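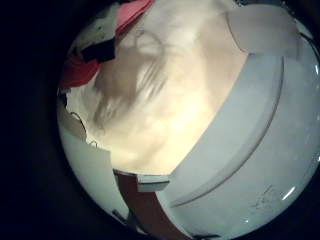

Red and pink fabric close to one of the robot's white fingers at Kamolrat.

Folding has always been the job people at Kamolrat, the garment finishing shop, would trade away for almost anything, and since March they have been sharing it with a robot. The shop sends out 600 pieces on a full day, and until this spring every one of them was smoothed and folded by hand, by folks who will tell you (at some length, and who could blame them!) about their shoulders.

"I used to go home and not want to lift a spoon," said Jaruwan Rungrueang, who has worked the folding tables longer than anyone else on the floor. These days she spends half her shift at a screen, checking how the arm takes hold of each kind of cloth and setting it right when it picks the wrong spot.
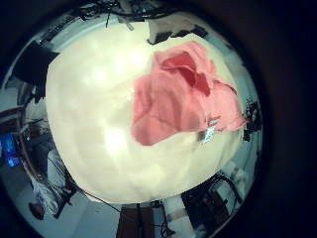 Soft, stretchy things are still the hard part, she says, and on those she is quicker than the machine by a good long way — a fact she brings up cheerfully and often. Stiffer shirts go better, and the shop has been adding new styles slowly, a few at a time.

Floor manager Somkiat Suksawat said no jobs have been cut. Of the 4 people who folded full time, 2 have moved over to mending and inspection, where the shop had been short of hands for years, and the others split their days between the tables and the screens. Everyone who trained on the new setup got a raise, though some would like the extra duties written into their contracts, and those talks are still going on.

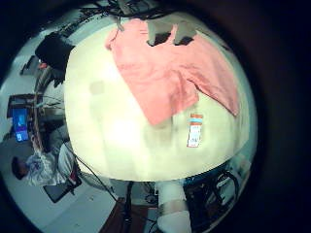 A pink garment on the table under the gripper, with a worker seated at the screen.

A second table is planned for the back room next March.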